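4 Safe working at the two-arm bench

4.1 Scope

This section applies to all Rellau bench cells in which two arms share one tabletop and pass parts between them. It covers the checks before power is applied, the limits during a handover between grippers, and the record to be kept afterwards. It does not cover mounting or calibration, for which see Section 3. Local site rules take priority where they are stricter.

4.2 Persons authorised

Only a trained operator may enable the arms. Training is signed off by the cell supervisor and lapses after 98 days without use of the cell. A second person may stand at the bench but must not touch the tabletop while the arms are enabled. At the Covelard site the list of authorised operators is held by Florence Lemieux.

4.3 Checks before power-on

1. Confirm that the emergency stop button is within reach of the operator's normal standing position. Press it, check that the status lamp turns red, then release it.

2. Check the mounting bolts of both arms by hand. If a base can be moved at all, tag the cell out and report it.

3. Follow each wrist cable from the gripper back to the base. The cable must hang in an open loop with enough slack for full wrist rotation. It must not pass under the base or between two joints.

4. Keep mains leads and power strips clear of the place where the operator stands.

5. Look over the fingers of both grippers for cracks, looseness or trapped debris. The two arms may carry different finger types. In that case check that the finger type entered in the controller matches the one fitted on each side.

6. Remove from the shared zone any item the task does not call for. Storage boxes and baskets that stay on the table must be entered in the cell layout as fixed obstacles.

Note – Marks on the tabletop are acceptable if they can be wiped off. A raised edge or gouge is not, as it can catch a fingertip during a low approach.

4.4 Handover between grippers

The handover is the point of highest risk in the cycle. Both arms are inside the shared zone and the distance between the fingers is smaller than the stopping distance at normal speed. Reduced speed is therefore compulsory.

1. Select HANDOVER on the pendant. The controller limits both wrists to 200 mm/s.

2. Bring the giving arm to the meeting point and wait for the HOLD message.

3. Bring the receiving arm in with its fingers open. Stop when the gap shown on the pendant reads 23 mm.

4. Check by eye that the part is still seated between the fingertips of the giving arm. Do not lean over the table to do this.

5. Step the receiving arm forward and close its fingers. Wait 500 ms before opening the giving gripper.
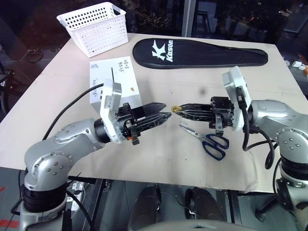 6. Withdraw the giving arm along the line of its own fingers. Do not rotate the wrist until it has left the shared zone.

Caution – Small round parts can roll out of a parallel grip when the second set of fingers makes contact. If a part drops, press the emergency stop before reaching for it. A paused arm is still powered and may move when the pause is cleared.

4.5 Sharp tools as task objects

Scissors, blades and pointed tools may be used as task objects under the following conditions:

– the tool lies flat on the tabletop at the start of the cycle;
– hand tools with two blades start in the closed position;
– the tool is never passed from an arm to a person.

Caution – Do not straighten or reposition a sharp tool while the arms are enabled, even if it lies outside the planned path.

4.6 After the session

1. Return both arms to the park position and disable them.

2. Remove sharp tools first, then the remaining parts.

3. Enter any stop, drop or contact in the cell log, with the time and the step number from 4.4. Contact between the two grippers is always logged, whether or not damage is found.

4. Send a copy of each contact entry to Pongsak Siriwan at Paquette. The cell stays tagged out until the entry has been countersigned.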